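Fórum Zoltdale – Robótica e Automação
Secção: Normas e boas práticas
Tópico: Regras para tarefas de manipulação em simulação, o que pôr no documento interno?

rui_bancada
27 de julho de 2025
Boas. Estou a escrever as regras internas para as tarefas de manipulação com mão de vários dedos (utensílios de cozinha, sobretudo) que corremos no simulador Patanine antes de passar ao laboratório. Neste momento cada um faz à sua maneira e depois os resultados não se comparam. O rascunho tem 5 páginas e queria reduzi-lo a 2.
Pontos que já lá estão:
– posição inicial do objeto registada em cada episódio
– 50 episódios por tarefa, no mínimo
– semente guardada com os resultados
– critério de sucesso escrito antes de correr
Falta alguma coisa óbvia?

mqfaria
Falta o critério de preensão. "Pegou no tacho" não chega. Tens de dizer por onde se pega e o que conta como largar. No nosso grupo um episódio só é válido se a mão segurar o cabo e o objeto não tocar na mesa durante dois segundos seguidos.

toledo17
Discordo dos dois segundos como regra geral. Depende da tarefa. Se for só arrastar o tacho para outro ponto da mesa, ele nunca sai da superfície e pela tua regra falha sempre.

mqfaria
Certo, falava de levantar. Para arrastar usamos a distância ao alvo.

rui_bancada
Então o critério fica por família de tarefas. Faço uma tabela em anexo e deixo o corpo do documento só com o princípio.

nortada_
O que me faz confusão nestes documentos é não dizerem nada sobre o coeficiente de atrito. Já vi resultados excelentes com um atrito que nenhum cabo de metal tem. Punha como obrigatório declarar o atrito, a massa do objeto e o passo de simulação. Quem não declara não entra na tabela comparativa.

toledo17
De acordo com isso. E a malha de colisão. Um cabo que bifurca junto ao corpo do tacho, por exemplo, muitas vezes é simplificado para uma caixa única e a mão acaba por tocar em geometria que não existe no modelo visual. Quem vê o vídeo não se apercebe.

rui_bancada
Atrito, massa, passo e malha de colisão: acrescentado. Quanto ao cenário, a minha ideia era exigir mesa vazia na primeira fase, só com o objeto da tarefa. Obstáculos só na segunda.

nortada_
Aí já não concordo. Com a mesa vazia toda a gente passa e perdem-se semanas. Nós começámos logo com outros objetos à volta e apareceram os problemas a sério.

mqfaria
Apareceram, mas sabiam de onde vinham? Quando falha com a mesa cheia não se percebe se foi a preensão ou o planeamento. Eu mantinha a mesa vazia, com um limite de tempo para essa fase.

rui_bancada
Mantenho então a mesa vazia. Deixo o cenário base que vai no documento, para termos todos a mesma referência.
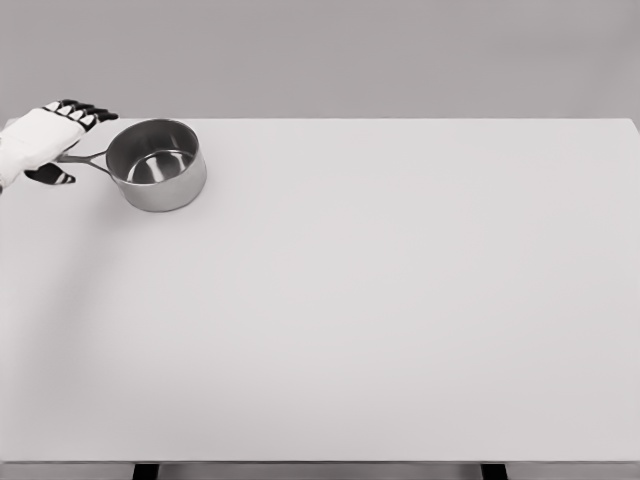 Cenário base, fase 1: mão robótica no cabo de um tacho pequeno de aço inoxidável.

toledo17
Serve. Duas notas. O tacho está perto do canto de trás da mesa, por isso escreve a que distância mínima da borda pode começar. E guarda também uma segunda vista. Deste ângulo a ponta do cabo fica escondida entre os dedos e o polegar, e quem valida à mão tem de conseguir ver o contacto.

nortada_
A minha objeção mantém-se, mas para referência comum está bem. Eu variava o fundo e a cor da mesa logo nesta fase. Tudo em branco e cinzento, com um objeto metálico por cima, é um caso muito particular para quem usa visão.

rui_bancada
A variação de aspeto fica como recomendação na fase 1 e obrigatória na 2. A segunda vista passa a obrigatória já. Para a borda estou a pensar em 17 cm, medidos a partir do centro da base, e nesse caso refaço a posição inicial do cenário base se não cumprir.

mqfaria
17 parece-me muito para uma mesa pequena. Mete em proporção da largura do tampo.

toledo17
Proporção dá mais trabalho a verificar. Preferia um valor fixo por modelo de mesa. O guia da Firkura faz assim e nunca tivemos dúvidas a aplicá-lo.

rui_bancada
Valor fixo por modelo de mesa, então. Publico a versão nova na pasta do grupo ainda em julho. Comentários sobre a tabela de critérios ponham neste tópico, por favor, e não por mensagem privada.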